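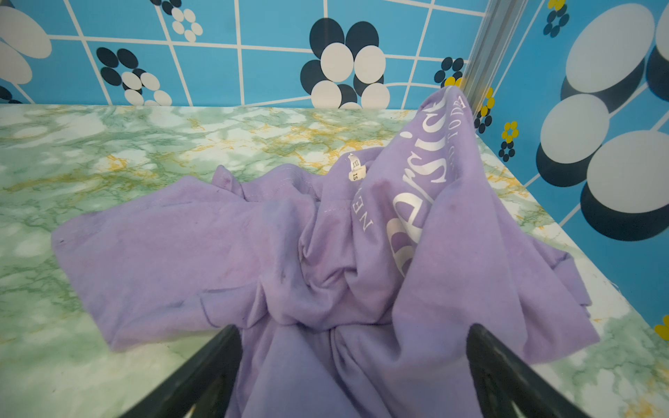

Flaretti 의류 분류·정리 셀

홈 | 제품 | 도입 사례 | 부품·소모품 | 문의

최종 업데이트: 1월

Flaretti는 세탁 공장과 의류 반품 센터의 작업대에 설치하는 로봇 셀입니다. 뭉쳐서 들어온 티셔츠를 두 손가락 그리퍼로 집어 펼침 구역으로 옮깁니다. 그리퍼 손가락은 검은색이며, 옷감이 겹친 부분을 양쪽에서 오므려 잡습니다. 소매가 한쪽으로 빠져 있거나 프린트가 접힌 옷도 미리 펴 놓을 필요가 없습니다.

작업자가 하는 일
기존 라인에서는 한 사람이 더미에서 옷을 꺼내고, 펴고, 목 라벨의 사이즈를 확인한 다음 칸에 넣었습니다. 셀을 설치하면 꺼내기와 옮기기는 로봇이 맡고, 작업자는 라벨 확인과 얼룩·올 풀림 검사를 합니다. 허리를 숙여 바구니에서 옷을 꺼내는 동작이 줄어듭니다. 대신 화면을 보고 판정하는 시간이 늘어나므로 두 시간마다 자리를 바꾸는 편성을 권합니다.

Jeslow 반품 센터 사례
Jeslow는 셀 두 대를 오전 조에 먼저 투입했습니다. 한 조에서 처리한 옷은 1,183벌이고, 이 가운데 49벌은 로봇이 집지 못해 사람이 처리했습니다. 대부분 끈이 엉킨 후드류였습니다. 인원은 줄이지 않았고, 꺼내기 담당 두 명이 검사와 수선 접수로 옮겼습니다. 새 업무 교육에는 약 294분이 걸렸습니다.

사양과 구성
- 대상: 티셔츠, 셔츠, 수건
- 제외: 끈이 긴 옷, 금속 장식이 많은 옷
- 그리퍼: 두 손가락형, 손가락 교체 가능
- 제어반: Drodska 호환
- 작업대 높이: 현장에 맞춰 조정
- 비상 정지 버튼: 작업자 쪽과 반대쪽에 하나씩

설치 및 점검
설치는 Yeoh 서비스팀이 담당합니다. 손가락 홈에 보풀이 끼면 잡는 힘이 고르지 않으니 교대 때마다 마른 솔로 털어 주십시오. 청소 전에는 전원을 끄고 잠금 표지를 겁니다. 교체용 손가락은 부품 번호 423으로 주문할 수 있으며, 좌우 한 쌍으로 출고됩니다.

이 사이트는 쿠키를 사용합니다. 계속 이용하면 쿠키 사용에 동의한 것으로 간주됩니다. [동의] [설정]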